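The Wokari Tray: Sorting Small Everyday Things With Leftover Box Lids
Project report, Everyday Design Studio
Group members: Chun-yin Lu, Hoi-yan Leung, Ieuan Rosser
Course instructor: Elaine Queiroz
Submitted 2025-09-29

1. What we wanted to do

Our project started with a lost pair of glasses. Chun-yin spent most of a morning looking for them in his room at Plolivside, and they were under a sweater on his desk the whole time, next to a water bottle and a toothpaste tube that had never made it to the bathroom. When he told us about it in class we all had the same story, only with different objects! Hoi-yan loses hair ties and her bus card. Ieuan loses chargers, and once a whole lunch.

The assignment was to take a common household material and give it a second job. We picked the shallow cardboard box, the kind with sides only a couple of inches high, or the lid of a bigger box with the front folded flat. Everybody in our building has a few of these sitting around after move-in. Our question was simple: if you put an open cardboard tray on a table where small things usually pile up, do the things go in it? And if they do, which ones, and what stays outside?

We called it the Wokari tray. The name doesn't mean anything, Hoi-yan came up with it at lunch and it stuck.

2. The objects

We wanted to test with real stuff, so we asked people in the building to tell us what was on their desk or side table at that moment. We wrote down 199 things before we stopped. A lot of them repeated (so many lip balms!), and once we sorted the list we noticed that size wasn't the best way to group them. What mattered more was how a thing behaves when you put it down.

Our groups ended up like this:

Things that roll. Drink bottles, round deodorants, pens, batteries, loose fruit.

Things that lie flat and stay. Cards, keys, phones, notebooks, folded receipts.

Things that lie flat but shouldn't have anything on top of them. Glasses are the big one, also earbuds without a case, and bananas.

Things that are half full and change shape. Toothpaste, hand cream, a bag of chips with a clip on it.

Ieuan really loved the last group and wanted to do the whole project on it. A full tube of toothpaste is stiff and sits like a little log. A tube that's almost finished is flat at one end and twisted at the other, and it takes up more of the tray than the new one does. We had to talk him out of making a chart of toothpaste tubes by age, but the chart would have been great.

3. Making the trays

We made 10 trays from boxes out of the recycling room. Two were shoe box lids, three came from the bottom halves of mailing boxes, and the rest were presentation boxes from a store called Kwok that sells tea and gift sets. The Kwok boxes were the nicest to work with. The board is thin but it creases cleanly, and the folded edges keep their line even after you've opened and closed them a lot.

Steps, in case somebody wants to make one:

Open the box along its glued corners. A butter knife works better than scissors for this.
Choose which wall will be the back and leave it standing.
Press the front wall down flat with your palm, then run a spoon handle along the fold.
Fold the side walls to half height, or leave them down if the tray is going somewhere narrow.
Tape the back corners from the outside.

We went through three versions of the front edge. In the first version we left all four walls up, and people told us it felt like putting things "away," so they only used it when they were cleaning. In the second one we cut the front wall off completely and the floor of the tray started curling up after a day or two. The third version, with the front folded down and still attached, was the best one by far. The folded flap gives the floor some weight, and you can slide things in and out without lifting them.

The color of the inside turned out to matter more than any of us expected. On brown cardboard, keys and cards were easy to see, but anything thin and made of metal got lost. On a white floor you could pick out almost everything quickly. Shuk-fan Man, who lent us her living room table for the longest test, asked if we could line the brown trays with printer paper, and we did that for the second round. It looked a bit homemade, but it helped a lot.

4. The table surface

We also had to think about what goes under the tray. A bare desk is slippery, and a bottle lying on its side will happily roll right off. Felt and carpet are much calmer. We got hold of a piece of short carpet, spread it over a table, and tried laying the same objects down on it in different directions. Bottles stayed put more often, tubes didn't slide, and glasses didn't make that awful scratching sound when you picked them up.
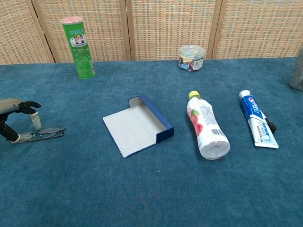

The downside of carpet is that it grabs cardboard too. When we pushed a tray across it with one hand, the front flap caught and folded under. On a desk the same tray glided along nicely. We fixed this with a strip of packing tape on the underside of the flap, with the shiny side facing the carpet, and after that the trays moved fine on both surfaces.

5. Testing at home

Each of us kept one tray for a week in the spot where our own things pile up. After that we handed trays to neighbors and visited them to see how it was going. We didn't tell people what to put in. We only asked them to keep the tray open and not to hide it when we came over (two people still hid it).

Chun-yin's tray lived next to his bed. It was almost perfect for glasses and terrible for everything else, since he drops his clothes on the same table. He moved the glasses to the back left corner, against the standing wall, and said he liked being able to find the wall with his hand before he was really awake.

Hoi-yan put hers by the front door on top of a shoe cabinet. By the second day it had keys, her bus card, a roll of mints and a tangerine in it. By the end of the week it was so full that she'd started a second pile beside it. This was our favorite result! The tray had worked so well that it became the problem we were trying to fix.

Ieuan kept his in the bathroom we share with the next room. Please don't put cardboard in a bathroom. The floor of the tray got wavy right away, and we replaced it with a plastic folder cut to size, which was ugly but lasted.

Shuk-fan's table was the busiest place we tested, with four people eating, doing homework and charging things there. The tray filled up in the evening and emptied in the morning, and she told us that the kids started calling it "the dock." Her one complaint was about drinks. A bottle standing in the tray tips as soon as someone bumps the back wall, and a bottle lying down takes the space of five other things. She asked people to keep drinks out, and they mostly did.

6. What we noticed

Glasses need their own zone. Even when people were careful, something always ended up leaning on the lenses. We tried a small folded ridge in the floor of the tray, like a speed bump, and it kept rolling things on their own side. It takes one extra crease and no extra material, and we're pretty proud of it.

Tall and long things are better off outside. We'd hoped that one tray could hold everything, but bottles and full-size tubes crowd the rest. A travel-size tube fits fine.

People put things down near the tray almost as often as in it. At first we counted this as a failure. Then Elaine pointed out in our January review of the first idea that a pile right beside the tray is still much easier to search than a pile spread over a whole desk, and we changed how we scored it.

The look matters. Trays with a dark outside and a light inside stayed out on the table for the whole test. The plain brown ones got moved under things.

7. Cost and materials

We spent nothing on cardboard. The tape was the only thing we bought, and we used less than one roll. If we did it again we would buy paper tape so that the whole tray could go back in the recycling when it wears out. The Cidis workshop let us use their cutting mats and a bone folder, which made the creases so much sharper than the spoon did. Thank you, Cidis!

8. Next steps

We'd love to try a tray with two levels, with the higher one for glasses, and a narrow tray for the edge of a sink made from a coated drink carton so it can handle some splashing. Hoi-yan is already cutting one. Ieuan would still like to do the toothpaste chart, and he has asked everyone on our floor to save their empty tubes for him. The folding pattern for version three is attached on the next page, drawn at half size, so double all the lengths before you cut.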